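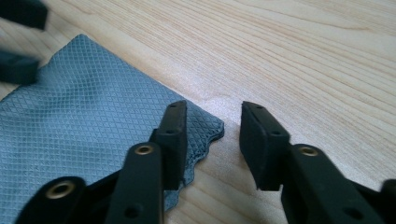 # Pano de mesa Udard, azul-acinzentado

O Udard é um pano de uso diário para a mesa e para a cozinha. O tecido tem textura fina em losangos nas duas faces, e a cor é um azul-acinzentado fosco que combina bem com madeiras claras e com louça branca. Vendido pela Parisi em conjuntos de 2 unidades.

## Medidas e composição

- Comprimento: 82 cm
- Largura: 50 cm
- Composição: algodão
- Acabamento: bainha costurada, com presilha num dos cantos

Depois da primeira lavagem o pano encolhe um pouco no comprimento, quase 2 cm. As medidas acima são as do pano novo.

## Utilização

Serve para secar louça, forrar o cesto do pão ou cobrir a massa enquanto leveda. Dobrado em quatro, faz de base para travessas frias. Não substitui uma base térmica – tachos acabados de sair do lume devem ficar noutro sítio.

Em tampos de madeira com verniz ou óleo recente, espere que o acabamento cure antes de pousar o pano.

## Lavagem

Lavar à máquina a 40 graus, com cores semelhantes. Não usar lixívia nem amaciador, que reduz a absorção. Secar ao ar, de preferência estendido. Pode ser passado a ferro do avesso, temperatura média.

A bainha tende a ondular quando o pano seca amarrotado. Basta esticá-la à mão ainda húmida.

## Disponibilidade

O azul-acinzentado está em stock. A cor areia volta em setembro. O mesmo tecido é usado nos individuais Iludon, vendidos à parte.

Trocas aceites com o pano por lavar e a etiqueta cosida.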